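Student Project Report
Course Project in Applied Automation
Report on an Open Day Visit to the Prorano Robotics Laboratory
Submitted by: Yara Rizk and Jirayu Wannasri
October 2025

1. Purpose of the Report

This report records a visit made by the project team to the open day of the Prorano Robotics Laboratory, which occupies the second floor of the Prasertsri Building. The visit formed part of the field component of the course project and counts toward the assessed work of both authors. The project concerns the use of single-arm robots for light work in kitchens, and in particular the steps by which a task is planned and tested in simulation before it is given to a real arm.

The team had three aims. The first was to see a complete simulated task from setup to scoring. The second was to learn how the laboratory decides that a simulated task is ready to be tried on hardware. The third was to collect information that would help the team write its own task plan, which is due at the end of the second semester in May.

2. Background

The project proposal was approved on the condition that the team make at least one visit to a working laboratory. Before the visit, the authors read the course materials on arm motion, gripping, and collision checking, and completed the two preparatory exercises. The exercises covered joint limits and the placing of objects in a virtual room. Neither author had previously worked with a simulator that included kitchen items, and the exercises used plain blocks only.

Prorano was selected from a list supplied by the department. It runs its own task software, called Gikik, and keeps a public set of practice tasks under the name Zonby. The practice tasks are open to students on request. The team applied for access before the visit and received it the same afternoon.

3. Program of the Open Day

The open day was divided into a morning talk, a demonstration session, and a period for questions. Visitors were admitted to the demonstration room in groups, and the authors were placed in the second group. Registration was limited to 70 visitors and closed early.

The morning talk described the general method of the laboratory. Each task begins as a written sentence, such as a request to move one item to another place. Staff then build a virtual room in which the sentence makes sense, choose the objects, and decide what counts as a finished task. The speaker stressed that the last step takes the most time. A person understands without being told that a spoon lying half off a plate has not been put on the plate, but the software must be given a rule that covers this case.

The talk also covered the layout of rooms. The laboratory varies the surfaces, wall colors, and furniture between tasks so that a control program does not come to depend on one particular room. Objects are moved to new starting positions each time a task is run. A control program that succeeds with the objects in one arrangement and fails when they are shifted by a hand's width is sent back for further work.

4. The Demonstration

The demonstration was led by two members of the laboratory staff at a workstation with a large display. The group stood or sat behind them and was free to interrupt. The session was built around kitchen tasks from the Zonby set.

The staff first ran a task at reduced speed, pausing whenever a visitor asked. They explained the stages in the order in which the control program handles them: locating the item, bringing the gripper above it, lowering, closing the fingers, lifting, carrying, and releasing. At each stage the software keeps a log. The log for the first run was shown on a second display, and the authors were able to copy the headings for use in their own project.

The second run was made at full speed. At that speed the separate stages were difficult to tell apart by eye, and the log became the more useful of the two displays. The authors noted that the slowest stage in the log was the approach to the item, and that carrying took less time than expected.

The third run was a planned failure. The staff changed the starting position of the item after the control program had located it, so that the gripper closed on an empty part of the counter. The program continued through the carrying stage and released nothing at the far end. The scoring rule marked the task as failed. The staff used this run to explain why scoring must be kept apart from the control program's own record, in which every stage had been completed.

Visitors were then invited to suggest changes. One visitor asked for a heavier item, and another asked for the item to be placed against a wall. The heavier item was handled by changing a single value. The second request required the approach path to be planned again, and the group was shown how the planner rejects a path in which any part of the arm would touch the wall.

5. Figures Provided by the Laboratory

The staff supplied a short handout with results for one control program. The program had been run 212 times on a single kitchen task during development. For the final test it was run 100 times with new starting positions and no changes allowed between runs. A program must complete at least 70 of the 100 test runs before the laboratory will consider it for hardware. The program on the handout passed at its second attempt. At its first attempt it completed 40.

The authors asked what had changed between the two attempts. According to the staff, most of the early failures took place during lowering, when the gripper came down at a poor angle and pushed the item away. The approach height was raised and the lowering speed was cut. No other changes were listed on the handout.

The handout did not give results by starting position, and the team was therefore unable to determine whether failures were concentrated in one part of the counter. A request for this information has been sent to the laboratory.

6. Questions Raised During the Visit

The question period was held in the demonstration room. The authors have set down the exchange most relevant to their project in the form in which it was noted.
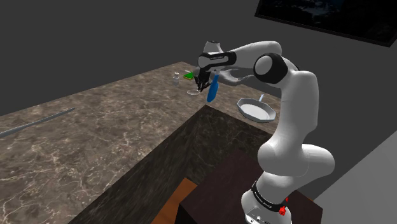 Why does the laboratory test a kitchen task in simulation before using a real arm?

Mistakes in simulation cost nothing but time. A real arm can damage itself, the counter, or the items it handles, and someone must put everything back in place after each run. In simulation the room is reset at once, and many runs can be completed without a person present.

Other visitors asked about training, working hours, and the cost of equipment. These matters fall outside the project and are not reported here.

7. Application to the Student Project

The visit led the team to make several changes to its task plan. The original plan called for five tasks with a small number of runs each. It has been reduced to two tasks, each of which will be run with varied starting positions. The first task is to lift a utensil and set it down in a marked area. The second is to move a small dish from one side of a counter to the other.

The team will also write its scoring rules before writing any control steps. In the original plan, scoring was to be done by watching each run. Following the third demonstration run, the authors consider this method too weak for a graded project. The new rules will check the final position of the item and whether it is at rest.

Jirayu Wannasri will be responsible for the virtual room and the placement of objects. Yara Rizk will be responsible for the scoring rules and the log. Both authors will work on the control steps. The log headings copied during the demonstration will be used with two additions, namely the height of the approach and the angle of the gripper at the start of lowering.

8. Limits of the Visit

The demonstration covered simulated work only. The hardware room was closed to visitors on the open day, and the authors cannot report on how closely the behavior of the real arm follows the simulated one. The staff stated that contact between the fingers and smooth items is the area in which the two differ most, but no measurements were shown.

The team has requested a second visit to observe a hardware test. The laboratory has agreed in principle, subject to a safety briefing and the signature of the course supervisor.

9. Acknowledgments

The authors thank the staff of the Prorano Robotics Laboratory for the demonstration and for access to the Zonby practice tasks, and the department for covering the cost of travel.

Appendix A. Log Headings Copied During the Demonstration

Run number
Starting position of item
Time to locate
Time to approach
Time to lower and close
Time to lift
Time to carry
Time to release
Final position of item
Score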